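Is a 53 per cent success rate in simulation worth anything for chess pick and place?
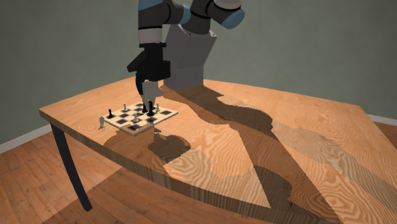 Tarun Pathak
Posted February 6, 2018

I look after the robotics corner of a small makerspace and one of our members wants us to copy a method from the Drekero project writeup. They train an arm entirely in simulation to move chess pieces, then claim the policy should carry over to a real arm "with minimal tuning". The writeup says 1,404 simulated attempts, with 53 per cent ending with the piece on the right square. There is one table and one board, and the lighting looks the same in every render I can find.

My doubts are these. Only a handful of pieces are out at a time, nothing like a full set. The shadows have stair-stepped edges, and if the policy works from camera images I'd want to know what it has learned from those. And they don't say what counts as an attempt. If the hand knocks over the king on the way past but the pawn lands where it should, is that a success?

Am I being too hard on it? We'd be buying a second-hand arm on the strength of this, so I'd rather be grumpy now.

Bohdana Savchuk

You're not being too hard. The headline number is the least useful thing in there. What you want is the failures sorted by cause: missed grasp, dropped on the way, wrong square, neighbour knocked over. A policy that fails mostly on grasping in simulation could do better or worse on real hardware, as contact is the part simulators fudge the most. Friction between a fingertip and a small rounded piece is a guess unless they measured it.

On the shadows, I'd worry less about the jagged edges themselves and more about the fact that they don't change. The usual approach is to vary light direction, colours, table texture and camera position in training so the policy can't lean on any one of them. Look for that in the appendix. If it isn't there, assume it wasn't done. We tried something similar at Dhillon with coloured blocks and a fixed light, and it fell apart when we moved the lamp to the other side of the bench.

Also ask whether the 1,404 attempts used fresh starting layouts or the same few over and over. I read the writeup twice and couldn't tell. If it's 20 layouts repeated, I wouldn't put much weight on the percentage at all.

Before you buy anything, email the authors and ask for the per-attempt log. If they have one it's a five minute job to send it. Then run the policy yourself with the board turned a bit and shifted toward the middle of the table, and see what happens to the rate.

Akash Maurya

sim is always better than real, whatever it says halve it. our one did about 600 runs in sim and looked great, then on the real arm it kept pushing the board along. tape the board down. don't know the Drekero one though

Tarun Pathak

Thanks both. I've emailed to ask for the log and the starting layouts. Bohdana, the appendix mentions "varied conditions" once and never says which. The purchase is on hold until they write back.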